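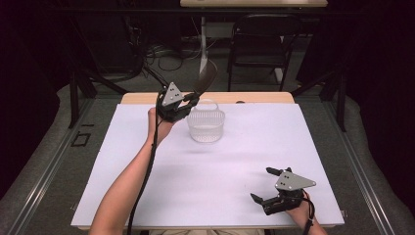 How to Test a Storage Method Before You Spend Money on It

Every fall my inbox fills up with the same question. Somebody has watched a few videos, has a cart full of bins, dividers and label tape, and wants to know which set to buy. My answer is usually to close the tab and wait two weeks. Most storage advice is written by people who sell storage, or who get a cut when you do, and very little of it has been tried in a kitchen where people cook.

What follows is the way I test a method at home. It costs almost nothing and it takes fourteen days. I have used it on a pantry, a hall closet, two bathrooms and a sewing corner, and it has killed more of my ideas than it has saved.

What you need

A pad of paper and a pencil
A roll of painter's tape
Whatever boxes, jars and baskets are already in the house
A kitchen timer or the one on your phone

That is the whole list. If a guide tells you to begin by buying a starter kit, ask who makes the kit.

Step 1. Pick one spot and leave the rest alone

Choose a single drawer, shelf or cabinet. The popular advice is to empty a whole room onto the bed and sort it all in a day. I tried that once with a bedroom and slept on the couch until Friday. A big pile makes for a good video. It also makes you careless by the third hour, when you start putting things back anywhere just to see the mattress.

A drawer you open daily is the best place to begin, since you will get your answer faster. Avoid the holiday decorations. You touch those once a year and nearly any system will look like it works.

Step 2. Write down what goes wrong now

Before moving anything, tape a sheet of paper inside the cabinet door. For three days, make a mark each time something annoys you, with a word or two next to it. Mine from the pantry read like this:

Rice bag fell over
Couldn't see the cumin
Bought a second jar of mustard, already had one
Lids!!!
Rice bag again

People skip this step more than any other. Then they buy spice racks when their trouble was a floppy bag of rice. I did not need a rack, a turntable or a set of matching jars. I needed something stiff to stand the rice in, and I had a shoebox.

Step 3. Sort by how often you reach for it

The usual guides sort by type: all baking things together, all canned goods together. It photographs well. In my house it put the birthday candles at eye level beside the flour and sent the coffee filters to a high shelf with the paper goods.

Try three groups in place of that. Daily things go between your waist and your eyes. Weekly things go just above or below. Everything else can go where it fits, including the back. If you can't decide which group an item belongs to, it belongs in the last one.

Step 4. Mock it up with junk

Use shoeboxes, cut-down cereal boxes, jelly jars, the basket that came with a fruit gift. Mark the divisions on the shelf with painter's tape and write on the tape. It will look bad. Leave it looking bad.

Measure the inside of the cabinet while it is empty, and measure it in three places, front, middle and back. Hinges and pipes eat more room than you expect. My shelf took a box 252 mm wide at the back and only 247 mm at the front, on account of the door frame, and I would have ordered the wider one without a second thought. Store listings often give the outside size at the rim, or the size at the base, without telling you which. I don't trust them, and I bring a tape measure into the shop.

Step 5. Time two chores

Pick two small jobs that use the space. For the pantry I used making oatmeal and putting away a bag of groceries. Time each one before the change and again at the end of the first week. Do it more than once, because you will rush if you are hoping for a good result. I certainly did.

My oatmeal time did not change at all. The groceries went faster. That told me the layout helped with putting away and did nothing for cooking, and it saved me from rearranging the spoons.

Step 6. Don't tidy it for a week

The second week is the real test. Use the space and let everyone else use it too, without reminders. A method that needs one person to go around fixing it every evening is a chore with a label on it.

My neighbor Pirjo Niskanen let me try this in her hall closet in October. She had read that hooks beat hangers and wanted to put in a full row. We stuck up a strip of tape with hook positions drawn on it and hung what we could on the four hooks she already had. By the end of the second week the coats were fine and the scarves were all on the floor. She bought no new hooks and put the scarves in a bucket.

Step 7. Now decide

Go back to your sheet of complaints and cross off whatever has stopped happening. If most of it is gone, keep the cardboard for a while longer. Buy a proper container only to replace a piece of junk that is wearing out or getting damp, and buy it in the same size.

If the list is as long as before, put things back and try a different arrangement. You are out a few feet of tape.

A few claims I would ignore

"Clear bins mean you always know what you have." You know what is at the front of the bin. The rest is behind it, same as before.

"Decanting keeps food fresher." A tight lid does. A pretty jar with a loose cork does less than a folded bag and a clip, and you lose the date and the cooking directions. If you must decant, cut both off the package and tape them to the jar.

"Folding things upright doubles your space." I got the same number of dish towels in the drawer either way. They were easier to see standing up, so I kept them that way until the drawer was half empty on laundry day and they all fell down.

"It takes 21 days to form the habit." I have never found out where that number came from, and my family had no interest in it. The boxes that were easy to reach got used the first morning. The one with the snap lid is still sitting open.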